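What the Lid Knows

A screw-top jar looks like a finished technology. The threads are shallow, the cap turns less than a full revolution, and the seal is a thin ring of soft material pressed against a rim. Most people handle several a day without noticing the tolerances involved.

At Hernmont, a packaging plant that molds caps and jars for food and craft suppliers, the tolerances are the product. A cap that needs too much torque comes back as a complaint from older customers. A cap that needs too little comes back as a leak. The plant tests 200 closures per shift, four from each mold cavity, on a bench that records the peak force needed to break the seal and the force at which the thread strips. The two numbers have to stay well apart.

The main variable is shrinkage. Polypropylene caps contract as they cool, and they go on contracting for nearly 13 hours after they leave the mold. A cap measured warm will pass a gauge that the same cap fails the next morning. Hernmont therefore holds every batch overnight before inspection, a practice that takes up a quarter of the warehouse floor and has survived two attempts by management to shorten it.
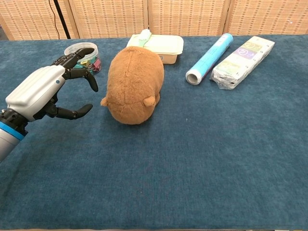 Page last updated: October, 4:13 p.m.

Jars behave differently. A clear jar is usually blown from a preform whose neck is already molded to its final size, so the threads hold their dimensions while the body below them is stretched. Trouble in the neck comes from heat. If the preform is warmed too far up, the finish softens and goes slightly oval, and an oval finish seals on two sides and weeps on the other two.

Flarholm, which supplies the liners, has spent most of its effort on this problem. Its current foam liner compresses enough to take up a modest amount of ovality – the older pulpboard type did not – but foam recovers slowly. A jar opened and closed often will lose some of its seal in the first months. For dry goods this hardly matters. For paste, glue or anything with a solvent in it, the contents skin over.

Thread pitch is the remaining choice. A steep thread opens quickly and backs off under vibration. A shallow one holds in transit and cross-threads in careless hands. The Tretton profile, used on mold set 2120, splits the difference with a double-start thread, so the cap can engage at either of two positions and needs half the turn.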